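Recording a sorting task by teleoperation

Written by Pentti Kettunen for the Soltside workshop pages. Last changed 12 January 2026.

These notes cover recording demonstrations on the two-arm table, from laying out the parts to checking the files. They assume the arms are already calibrated and that you have an Orville login. If the arms have been moved or unbolted, do the calibration page first.

Before you start

Clear the floor on both sides of the table and make sure the cables can follow the arms through their whole reach. Put both arms in the rest pose and switch on the power supplies, left one first. Wait until the recorder lists both arms as ready. If only one shows up, close the recorder and open it again before you touch any plugs.

Open the camera preview and check that you can see the whole tabletop. Clean the lens with a dry cloth if the picture looks hazy.

Setting out the parts

The task is to pick up small bricks and blocks and put them in the bins. Spread the parts by hand and change the layout for each episode. Turn some of them at an angle. We used neat rows in May, and the model trained on them did badly with anything set down crooked.

Keep parts well inside the reach of at least one arm. The bins can move a little between episodes too, but leave enough room between them for an open gripper.

Recording an episode

1. Type the task name in the recorder. Use the same wording every time, in lower case.
2. Take hold of both leader handles and bring the follower arms over the table with the grippers open.
3. Press the left pedal to start.
4. Lower one gripper straight down over a part, close it, lift, and move to the bin. Open it just above the bottom of the bin.
5. Carry on with the other arm when that side is easier to reach. Keep the idle arm still and out of the way.
6. Return both arms to the rest pose and press the left pedal again to stop.

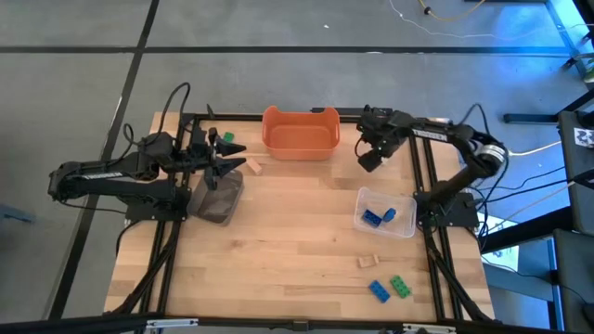 Both arms over the table, with loose parts between the bins.

Aim for 39 seconds or less per episode. Slow, even movements are fine. Long pauses are not, as the policy learns to pause as well. If you drop a part, pick it up again and keep going. If you hit the table hard or lose track of which handle is which, press the right pedal to discard the episode.

Checking the files

Play back every episode before you leave. Look for dropped camera frames and for a gripper value that stays flat while the gripper should be moving. Mark bad episodes as rejected, but don't delete them. The Fontana set has 1117 accepted episodes and 308 rejected ones, and we still use the rejected ones to test the filter script.

Copy the session folder to the Grustodness share and park the arms before you cut the power. They go limp when it is off, so support the forearms if they are raised.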